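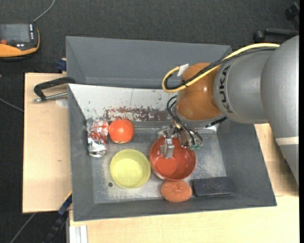
Zulkifli Kwok asked over lunch whether the people on the sorting line at Broltberg will still have a line to stand at by the time we're done, and I gave him a poor answer, so let me have another go at it in writing.

2021-10-05, bin picking, Civo job

Mixed items again, soft and hard together: bowls, the crushed can, the orange, the scouring pad and the sponge. I left the yellow bowl in with the red one on purpose (thin rims are what the line gets most of, and what people's wrists complain about by the end of a shift!).

What I should have told Zulkifli is that the plan still has 2 people per shift at that station. They'd stop reaching into the bin and start looking after the odd ones, the things the arm gives up on, and that is a different kind of tired. Dolan's crew went through the same change and told me the first 40 shifts were the hard part, mostly from waiting on a machine and not trusting it.

So, before the next visit: ask the line what they'd want the stop button to do, and where they'd like it. Get the Ukier training sheets and rewrite them in plain words. I'd also like a couple of them over here for an afternoon, with their hands on the pendant, and plenty of coffee.

Bin floor needs a wipe before tomorrow's runs.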